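Carkunano Laundry Set: data card

Carkunano is a collection of teleoperated demonstrations of two robot arms handling small garments at a drying rack. It was recorded for training and testing imitation learning policies. Please read the section on known problems before you train on it.

Views from one session, fixed camera first, then two from the wrist cameras:
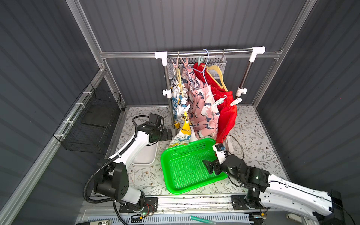
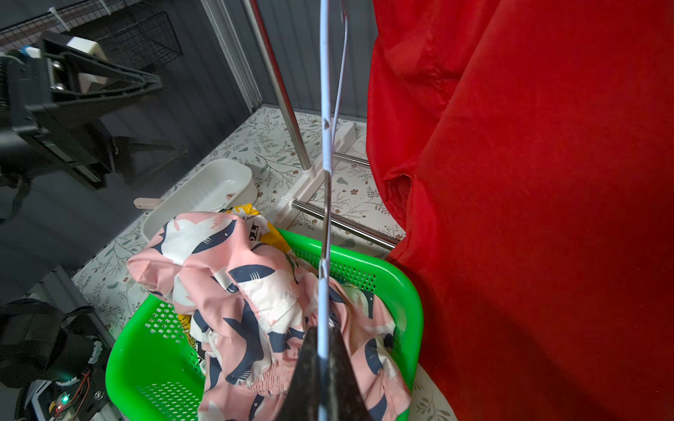
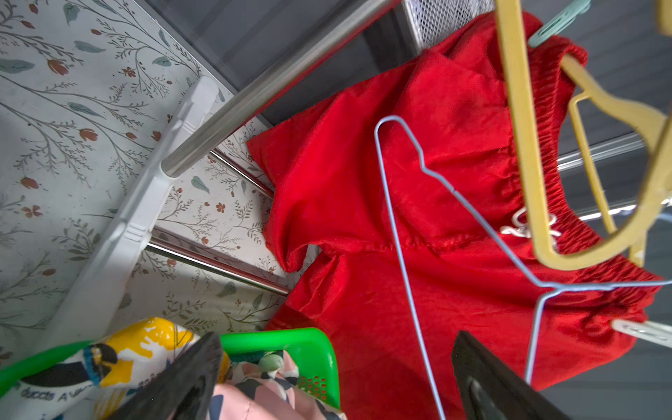 Contents

The set holds 700 episodes. Of these, 400 are take-down episodes, in which a garment leaves the rack and goes into the basket. The rest are hang-up episodes and partial attempts. Each episode has a fixed view of the workcell, a wrist view for each arm, joint positions, gripper openings, and the operator's commands. A short text instruction is stored with every episode.

Partial attempts are kept on purpose and carry their own label. If you want only finished episodes, filter on the outcome field. Don't use episode length for this, as some of the longest recordings are successful ones with a lot of waiting in the middle.

Workcell

Two arms with parallel grippers share a linear rail along the front edge of the floor mat. The rack stands at the back, with the green basket in front of it. The starting state differs from session to session. A garment may begin on the bar or in the basket, and we did not reset the folds to any standard shape.

Clothespins and hangers come in several colors and types. We treated them as part of the task. A policy that learns to pull on cloth without dealing with the clip will usually fail on the red shorts, where the waistband is gathered and the pins sit close to the hanger.

Recording

All demonstrations were recorded in May at the Clerkemura workshop. There were 3 operators. Each one practiced on the rig before recording, and practice runs are not included. Operators worked from the camera views and were asked to keep both grippers open at the start of an episode.

An operator could stop and restart a grasp inside one episode. These second tries are useful for learning recovery, so we left them in. Long pauses were not trimmed either — the time stamps will let you cut them yourself.

Labels

Outcome labels were entered by the operator at the end of each run and checked by a second person. The values are done, partial and dropped. "Dropped" means that the garment ended up on the floor mat, even if it was picked up later. Where the two people disagreed, Vicente Insaurralde watched the recording and chose the final label.

Instructions name the garment by color, as in "take down the red shorts" or "put the pink shorts in the basket." They do not say which arm to use.

Known problems

The wrist views are often blocked by cloth. Thin hanger wire is hard to see when it turns edge-on, and hangers very near the lens are blurred. The fixed view helps in both cases, but an arm can cover part of the workspace there.

Shiny rack poles pick up reflections from nearby clothing. A simple color mask for the red garment will include parts of the metal.

In 2 sessions the left wrist stream starts late. Those episodes are listed in the notes file and should be skipped by any loader that expects equal stream lengths.

The mat and the wall panels were never changed. Don't expect a policy trained only on this set to work against another background.

Suggested use

Split by session, never by episode. Garments stay in similar positions within a session, and a random split gives test scores that are too high. The split used by the Bokel baseline is included, along with the Schouten loader that reads it.

Send label corrections to Vicente Insaurralde with the episode number and the field that needs fixing. Corrections go into the next release, and old label files stay available under their original version.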